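The Plisthorpe Order

1. Monday

I'd been at Wastberg & Nigatu for six weeks when they gave me Plisthorpe. We're a trading house, pumps and valves mostly, and Plisthorpe wanted 256 brass couplings by Friday. Simple enough, I thought, and went for a bun.
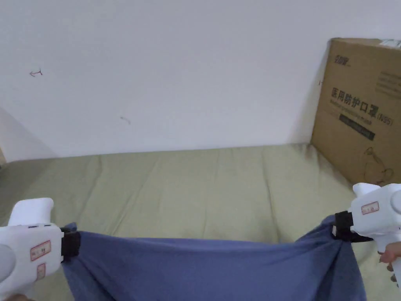 2. Wednesday

The couplings were in Clestdale. The paperwork said so, the driver said so, and the man at the Clestdale depot said he'd never seen a coupling in his life. I rang him 10 times that day (he started answering with my name, which was almost nice!). Then I went home, lay down with my shoes on and dreamt about invoices.
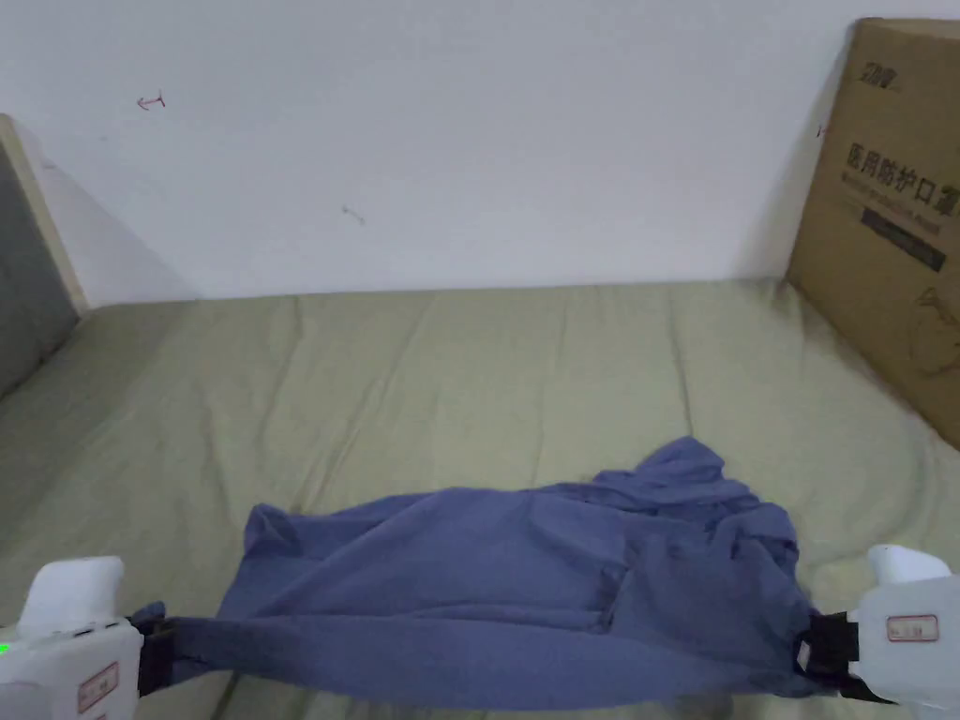
Blue cloth held between two white grippers

By Thursday lunch he'd found 234 of them behind a pallet of garden taps. I did the sum twice on the back of my hand. Twenty-two short – and Arūnas Vanags, who buys for Plisthorpe, isn't a man who rounds up.
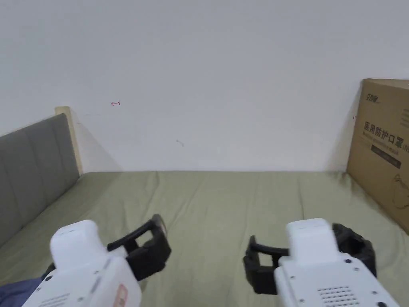 So I did what you're never meant to do, and rang the customer before telling my boss. My mouth was so dry I could hardly say good morning. I told him the lot, taps and all, and waited for the shouting.
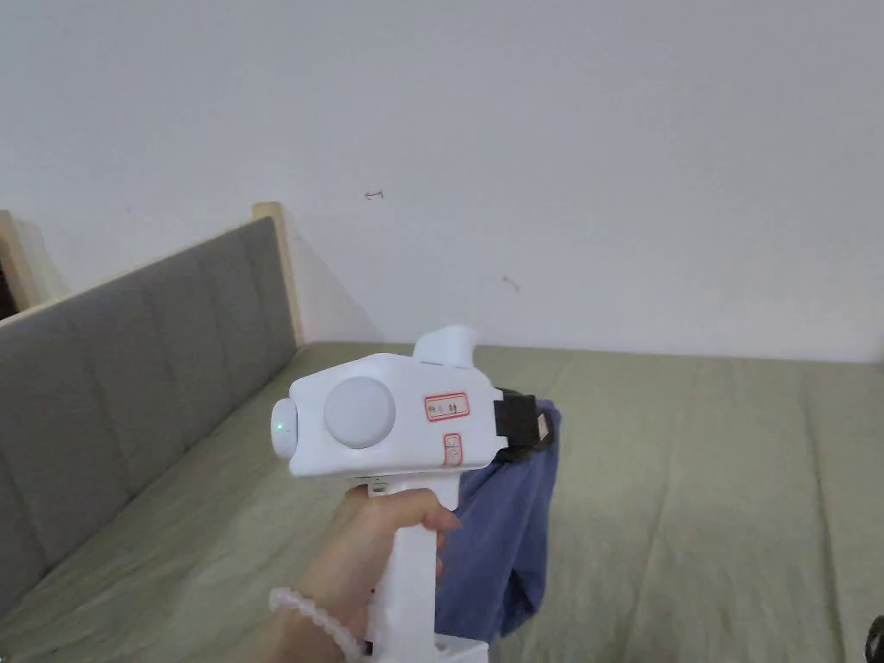 Arūnas said he only needed 200 anyway, he always ordered over, and would I please stop breathing down the phone like that. Then he asked what we wanted for the garden taps.

I sold him the whole pallet. Eldana Teshome still has the order pinned up over the kettle.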